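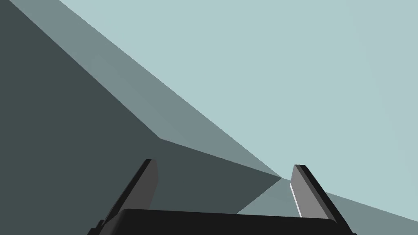 Simulator view from just behind the gripper, fingers open, nothing between them.

Last updated: Friday, 4:40 pm

Subject: Re: [equipment-list] Cell budget, second round

I've read the Kulia proposal twice now and I still can't find the part where somebody picks something up. The render at the top is from their simulator. Two gray fingers on a black palm, flat gray surfaces behind them, no parts. I have no quarrel with simulation as a planning tool, but I'm not ready to sign for hardware on the strength of it.

Edileuza Rangel wrote:

> Before we all dig in, remember the February deadline is
> for the capital request only. We don't have to pick a
> vendor by then. What I need from each of you is whether
> the Trorkivdale line should get 3 cells or 5, and whether
> the simulation license goes in the same request or comes
> out of operating money.
>
> My own view is 5. Shevchuk will hold the unit price if
> we order them together, and adding two later means
> paying for installation all over again. Kulia says we can
> do most of the setup work in software before anything
> ships, so the line would only be down over one weekend.

On 3 versus 5: three, and I'd be happier with one. The discount for ordering five is real money, but it only saves us anything if we wanted five. We bought the Tastetti feeders the same way, and two of them are still on pallets by the loading door.

On the weekend: who is going to be there? The proposal has a line for commissioning but no hours against it, and "most of the setup work" is carrying a lot. Our trays come in bent. The bags have slack in them and the lids stick together when the room is cold. I asked Kulia's rep which of those had been modeled and he said he'd get back to me.

On the license: operating, please. It renews every year, and if we bury it in capital we'll have the same argument next winter with less to show for it.

Some things I want in the request before my name goes on it:

- A trial with 100 of our own trays, pulled off the line as they come, bent ones included.
- Spare fingers priced separately. Page 5 says "consumables as required" and leaves it there.
- The payback table redone. It assumes 505 picks an hour all shift, with no jams and no changeovers. We don't run like that on our best day.
- A written answer on who owns the simulator files if we drop the license.

Edileuza, I know you want this off your desk, and I'm not trying to kill it. The lifting at the end of that line is miserable work and I'd like to see it gone. But if the trial can't be done by February, ask for one cell and the trial money, and leave the other slots blank.

Can someone forward the Shevchuk quote with the freight page attached? My copy skips from 3 to 5.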